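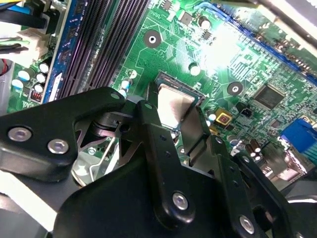
Lilon Kalletti, second-year student, Computer Hardware Workshop
24 Jul 2023
5 comments

My project was to study an old desktop computer and decide if it is worth repairing. The college at Winholm keeps 68 of these machines in storage, and I was given one to examine. I worked with the case open and the motherboard still inside.

I began from the processor, a square chip with a metal lid that sits in a socket. Before the project I had only read about this part. The colour of the board is green, and the memory slots are long and dark, with fine rows of contacts. I spent some 20 minutes only comparing the layout with my notes from March.

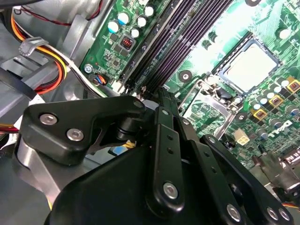 Why should the power be disconnected before touching the memory?
Because the board can keep a small charge, and a module can be damaged if it is moved while power is present.

The wires took more of my attention than I had planned. In my first drawing I put the power supply bundle on the wrong side, so I had to make the drawing again. My 2 drawings are at the back of the report, with the corrected one first.
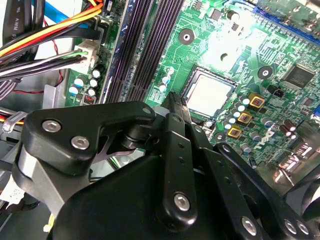 Fig. 3. Processor in its socket, memory slots to the left.

I recommend to keep the board and test it with a new power supply. The Vaughan lab has a spare one which I would like to borrow.

Share 2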